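Shallow trays on a black bench top: keep or replace?

Stestorness
Posted 9:14 pm

We are standardizing the work surfaces at Begović and I have to pick a tray. Requirements are modest: white, rectangular, low walls, round wells in the floor so cylindrical parts stay put. The bench tops are black and will remain black. Current candidate has walls 14 mm high.

My concern is the wells. A part dropped slightly off center rides up on the edge and leans.

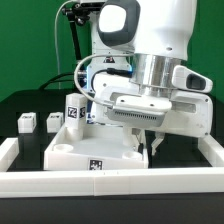
A chamfer on each well would probably cure the leaning, but it adds a machining step and I would like to avoid paying for it on 6 trays.

Dresness
Posted 9:31 pm

Pay for it. We ran square-edged wells for 5 months and ended up chamfering them by hand. A 1 mm chamfer is enough.

Cornow
Posted 9:50 pm

Disagree. Check the clearance first. If the well is less than half a millimeter over the part diameter, a chamfer only hides a tolerance problem. Open the bore and leave the edge alone.

Dresness
Posted 10:02 pm

Open the bore and the part wobbles. Then you have a different complaint — tall parts tip when the tray is bumped.

Cornow
Posted 10:09 pm

Only if the well is shallow. Ours are 9 mm deep and nothing tips. What depth is the candidate?

Stestorness
Posted 10:26 pm

5 mm. I will ask for one deeper sample and one chamfered sample and measure both.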